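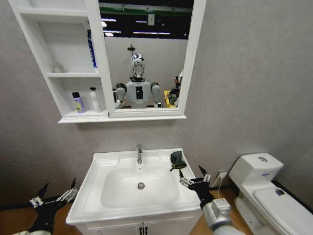
Figure 1. Perix mirror cabinet and Trimcombe vanity after installation. Open shelves on the left, mirror on the right.

Section 4: Hanging the cabinet, loading the shelves and first use

This section covers the Perix wall cabinet and the Trimcombe vanity when they are installed together. If you bought only one of the two, follow the steps for that unit and skip the rest. Plumbing connections are in Section 3 and must be finished and checked for leaks before you begin here.

Both units ship from the Zondusden warehouse in separate cartons. The hardware bag for the cabinet is taped to the back of the cabinet. The hardware bag for the vanity is inside the vanity, behind the doors.

4.1 Before you start

You will need a drill, a level, a tape measure, a pencil, a Phillips screwdriver, masking tape and a stud finder. You will also need a second person for steps 6 through 9.

The cabinet rail must be fastened to studs or to solid masonry. If the wall is drywall and the studs do not line up with the slots in the rail, use the hollow-wall anchors sold as part number 115. The plastic plugs in the hardware bag are for masonry only.

CAUTION: Do not drill directly above the faucet until you know where the supply pipes run. In some older houses they go straight up inside the wall.

Note: On a textured wall, a pencil line can be hard to see. Put down a strip of masking tape first and draw on the tape.

4.2 Choosing the position

1. Measure up from the finished floor and mark 70 inches. This is the top edge of the cabinet. You may go higher for tall users, but check that the shortest person in the house can still see into the mirror.

2. Find the center of the basin and carry that line up the wall with the level. The cabinet is normally centered over the vanity as a whole. The mirror alone will sit to the right of that line, with the open shelves to the left.

3. Check the space between the top of the faucet and the bottom of the cabinet. You should be able to lift the faucet lever all the way without touching anything and lean over the basin comfortably.

4. Tape a sheet of cardboard cut to the size of the cabinet on the wall and leave it there while you look at it from the doorway and from the sink. Moving cardboard is easier than filling holes.

4.3 Hanging the cabinet

5. Hold the rail against the wall at the marked height, with the hooked edge up and away from the wall. Level it and mark the screw holes.

6. Have your helper hold the rail while you drill and drive the end screws. Leave them slightly loose, check the level again, then tighten. Drive the remaining screws.

7. Pull down on the rail firmly with both hands. If it moves at all, take it down and correct the fixing before you go on.

8. With one person at each end, lift the cabinet above the rail and lower it until the bracket on the back drops over the hook. Keep your hands on the cabinet sides. Do not lift by the mirror frame or by the shelves.

9. Check the level along the top. Turn the adjusting screws inside the back of the cabinet to raise or lower either end.

10. Fit the lower retaining screw. The cabinet can be knocked off the rail from below if this screw is left out.

11. Peel the protective film from the mirror. Start at a top corner and pull slowly downward.

CAUTION: The mirror is glass. If it is chipped or cracked when you open the carton, do not hang the cabinet. Keep all packaging and contact the seller.

4.4 Checking the room around it
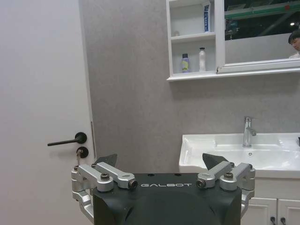 Walk through the bathroom as you would on an ordinary morning and look for places where the new fixtures get in the way. Open and close the room door fully, standing at the sink while someone else works the handle. In Figure 2 the door is on the left, with a stretch of bare gray wall before you come to the cabinet, and the shelves are on the side of the cabinet nearest the door. A lever handle needs hand room as well as swing room, and so does a key left in the lock. If the door can reach the cabinet or the vanity, fit a door stop before anyone uses the room. A floor-mounted stop is best on tile. Use a hinge stop where there is heating under the floor.

12. Open both vanity doors together and check that they clear the baseboard, the toilet and any towel rail.

13. If a vanity door sits crooked, loosen the front screw on the upper hinge, shift the door, and tighten again. Small turns are enough.

14. Tighten the door handles by hand with a screwdriver. A power driver will strip the threads.

4.5 Loading the open shelves

The open shelves are meant for things you pick up every day. The load limit is 3 lb per shelf, spread evenly.

15. Wipe the shelves with a damp cloth and dry them.

16. Put heavy bottles at the bottom. Shampoo, lotion and mouthwash belong there, standing upright with the caps closed.

17. Use the higher shelves for light items such as a rinsing cup or a carton of toothpaste. Stand tall, narrow items toward the back, where a sleeve will not catch them.

18. Turn labels to the front. It saves picking up every bottle, and it helps guests.

19. Leave a finger's width between items. Packed tightly, they trap water against the shelf.

Note: The shelves have no front lip. Round containers that lie on their sides will roll off.

Keep medicines, razor blades and drain cleaner somewhere that can be locked if children live in the house or visit. Open shelves are not suitable for any of these, at any height.

4.6 First use of the basin

20. Check that the drain is clear of packing material and drilling dust. Remove dust with a vacuum. Do not rinse it down the drain.

21. Raise the faucet lever slowly and let the cold water run for a minute. Move the lever to hot and repeat.

22. With the water running, open the vanity doors and feel along the trap and the supply connections with a dry paper towel. If the towel picks up any water, shut off the supply and return to Section 3.

23. Fill the basin partway, wait a few minutes and let it drain. Check the trap again.

A folded cloth can be kept on the rear rim of the countertop, to one side of the faucet. Wipe the base of the faucet and the rim with it after use. Standing water leaves lime marks, especially at the back, where it is easy to miss.

4.7 Cleaning and care

Mirror: Spray glass cleaner on the cloth, never on the mirror. Liquid that runs down behind the frame will get under the silvering and leave black spots. These are not covered by the warranty.

Cabinet and vanity surfaces: Use a soft cloth, lukewarm water and a little dish soap. Dry afterward. No scouring pads, no bleach, no acetone.

Ceramic countertop: Any ordinary bathroom cleaner may be used. Rinse well. Do not set down metal cans for long periods, as they can leave rust rings.

Chrome faucet and drain: Wipe with a damp cloth and buff dry. For lime, use diluted white vinegar, leave it on briefly, and rinse. Do not soak.

Colored products such as hair dye and some mouthwashes can stain a white shelf within minutes. Wipe up spills at once.

Once a year, tighten the lower retaining screw of the cabinet and check the hinges on the vanity doors.

4.8 Common problems

Cabinet rocks when touched: The bracket has not dropped fully over the rail. Remove the retaining screw, lift the cabinet off with a helper, and hang it again.

Gap between cabinet and wall at one end: The wall is uneven. Place felt pads behind the lower corners. Do not overtighten the retaining screw to close the gap.

Bottles slide forward: The cabinet is tilted. Check the level from front to back and add felt pads at the bottom.

Vanity doors touch in the middle: Adjust both upper hinges outward by the same amount.

Mirror fogs after a shower: Run the fan or open the door. Fogging does not harm the mirror.

Replacement hinges, rails and screws are available through Navarro dealers. Give the number printed on the sticker inside the left vanity door.

Text: Amado Pascual. Continue with Section 5, Sealing the countertop.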